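Worport Users Board > Arms and Grippers > Faults and Odd Behavior
Thread: Right gripper says it let go. It has not let go.

spoonfed
Posted Friday, 9:40 pm

Setup is a Gridunis two-arm on the Worport controller, with the stock grippers. Task is kitchen stuff, meaning pick up the spoon, put down the spoon, and repeat until one of us loses the will. It ran well all through August and I got smug.

Now the right gripper closes on the handle, lifts, places, and gets the open command. The status goes to OPEN in a nice calm green. The fingers stay shut. The arm believes the status, because why wouldn't it, and retreats at full travel speed with the spoon still in its fist. On the first night it swept a bowl off the counter. On the second it backed up, swung around for the next pick and brought the spoon handle across my knuckles. I was standing there with my hand out like a waiter, which I know is on me.
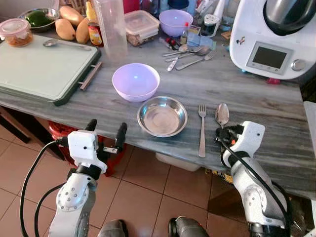

It isn't every pick. It can go an hour without trouble and then do it two times in a row. Left gripper has never done it. The log has no fault, no warning, no current spike, only the open command and, 700 ms later, a confirmation of something that didn't happen.

Things I've tried so far:
Restarting the controller
Reseating the connector at the gripper housing
Wiping the finger pads
A different spoon
Talking to it

Anyone seen this? I'd like to know what to fix before it's holding a knife.

tolerance_stack
Posted Friday, 10:05 pm

Cable. It's always the cable. On that wrist the loop goes over the top of the finger mechanism and down the outside of the arm, and if the slack is wrong it gets into the linkage when the wrist rolls. Fingers jam, motor turns a little, encoder is on the motor side, controller sees movement and calls it open. Tie the loop back and go to bed.

also_greg
Posted Friday, 10:22 pm

"It's always the cable," says the man who told me it was the cable when my arm was unplugged.

tolerance_stack
Posted Friday, 10:24 pm

And what was unplugged, Greg?

spoonfed
Posted Friday, 10:51 pm

I like the theory and I want it to be true, but I taped the slack back along the forearm and it did it again on the ninth pick. No rubbing marks on the jacket either. I also watched the loop through a whole placing move and it stayed clear of the fingers.

millihenry
Posted Saturday morning

What version is the controller on? The last Worport update changed how "open" is decided. It used to wait for the finger position. Now, if the position doesn't arrive before the timeout, it falls back to the commanded position, and the commanded position is, of course, open. Your 700 ms is the timeout. You're being told what the controller asked for.

So you've got a real mechanical stick, plus software too polite to mention it. Turn off "position fallback" in the gripper page and you should get a proper fault and a stopped arm.

spoonfed
Posted Saturday, noon

Found the box, unticked it, and got a fault within twenty minutes. Arm stopped dead with the spoon in hand. I've never been so pleased to see red text.

Now the next question. With the arm stopped and the gripper stuck, how do I get the spoon out? I hit the e-stop, the arm held its pose, and the gripper kept squeezing. I had assumed an emergency stop would involve some kind of letting go.

tolerance_stack
Posted Saturday, 12:30 pm

It shouldn't let go. Holding is correct. Imagine it's carrying a full pot when you slap the button. The gripper has a self-locking screw for that reason and the manual release is on the back of the housing.

also_greg
Posted Saturday, 12:41 pm

Disagree, for a machine on a kitchen counter with people leaning over it. If what it's holding is my finger, I don't care about the pot. Ours at Talavera are set to go slack on e-stop and we've dropped plenty of cups. Cups are cheap.

tolerance_stack
Posted Saturday, 12:48 pm

Put scalding soup in one of those cups and get back to me. Also, slack and open are different things. With a screw drive you can cut all the power you like and a pinched finger stays pinched.

also_greg
Posted Saturday, 12:55 pm

Fine, that second part is fair. I still want it somewhere people will read it before the pinching.

spoonfed
Posted Sunday, late

Update. Moved the work over to the white table so I could get at both sides of the arm, slowed everything to a quarter speed and ran nothing but spoon grabs. My hands stayed in my pockets. It sticks only when the handle is low in the fingers and a bit crooked. Grip it square and it releases every time. Grip it crooked and about now and then I get the fault.

Haven't opened up the finger mechanism yet. Before I void something, has anybody had one of these apart?
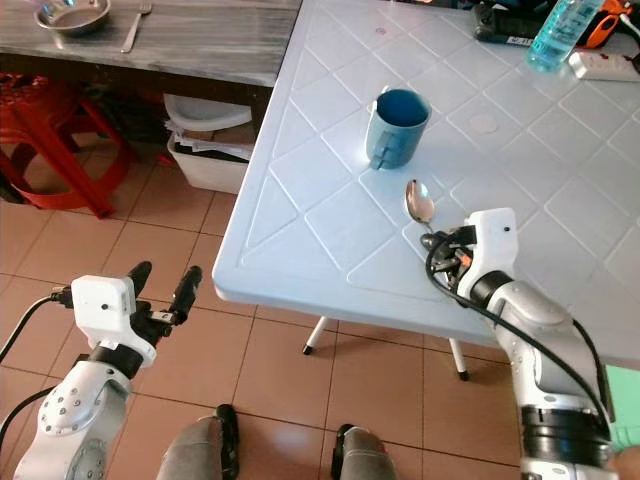 Esperanza Dvorak
Posted Monday, 8:15 am

I've had three apart. Check the pivot pin on the outer finger. There's a plain bushing behind it that wears oval, and once it does, a sideways load lets the finger cock over and bind against the housing. A square grip never loads it that way, so it looks fine on the bench. Mine went at 3,000 cycles, well before I'd thought to look.

With the power off and the gripper empty, try to wiggle the finger sideways. You want almost nothing. If it clicks, order the bushing. Ullusus stocks a bronze one that has held up better for me than the original. Do the left hand at the same time, it's had the same life.

And please leave the fallback unticked after the repair. The bushing will wear again.

spoonfed
Posted Monday, 7:30 pm

It clicks. It clicks like a ballpoint pen. Left one has a faint tick too, so I've ordered a pair.

millihenry
Posted Monday, 7:44 pm

Please file the fallback thing with Worport as well. I did when the update came out and it was closed as "working as designed." A second report with knuckles in it might go further.

spoonfed
Posted Monday, 8:02 pm

Filed, with knuckles. Quarter speed until the parts come.

tolerance_stack
Posted Monday, 8:10 pm

I'd still tie that cable back.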